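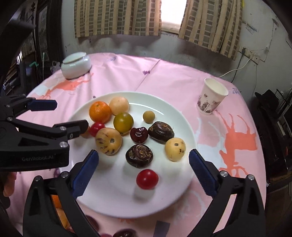
Mixed fruit and vegetables on a round white serving plate, pink printed tablecloth.

Fimetitz Table Produce: Frequently Asked Questions
Last updated September 2, 2026

Which plate size should I order for a mixed arrangement?
The Wuseck 11-inch plate suits a single layer of small and medium pieces. Total load should not exceed 900 grams. A raised rim keeps round items from rolling off when the plate is carried.

Can tomatoes and mandarins share a plate?
Yes, for serving. For overnight storage, separate them. Mandarins go in the refrigerator drawer; tomatoes stay at room temperature until fully ripe.

Do water chestnuts need to be peeled first?
Not for display. Scrub off any soil, trim loose fibers and dry the skin. Peel before eating. Peeled pieces keep for 4 days in cold water, changed daily.

My pepino has dark streaks. Is it spoiled?
Purple-brown streaks are normal coloring. Soft, sunken or leaking areas are not. Press lightly near the stem scar to check.

Where do the smallest pieces go?
Against a larger one. A cherry tomato next to a mandarin stays put. Leave part of the plate open if guests will be serving themselves.

How is the printed tablecloth washed?
The Ikano round cloth is machine washable, cold cycle, no bleach. Treat cherry and tomato stains before washing. Line dry.

What does the Escobar set include?
Plate and cloth, $49. Produce is ordered separately. Sets ordered in August ship with the older care card; the washing instructions are the same.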